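The Colour of Slate

Joana Prata keeps her winter fabrics on the highest shelf of the workshop, and she takes them down in February, when her customers still think only of the beach.

"Grey is the difficult one," she told me. "People say they want grey, and then I show them 11 different greys."

Her small label, Drollura, makes soft things for the cold months. She began with one borrowed sewing machine and around 40 metres of cloth from a mill that was closing. Today she cuts two mornings a week, and the other days she sews.
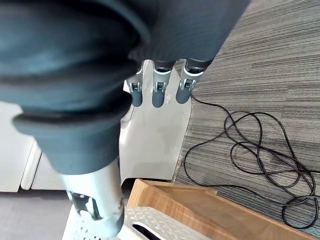

The dark shades sell best, she says, but they are also less forgiving. Lint shows on them, and so does every crease from careless folding. Joana rolls her lengths on cardboard tubes and leaves them to rest for five days before cutting. Her former teacher, Florêncio Nogueira, thought two days were enough – they still argue over it by telephone.

For washing at home she advises cool water, a little soap and no dryer. A thick edge should be pressed gently in a towel and then dried flat, away from the sun.

The new pieces go on sale when the mornings turn cold.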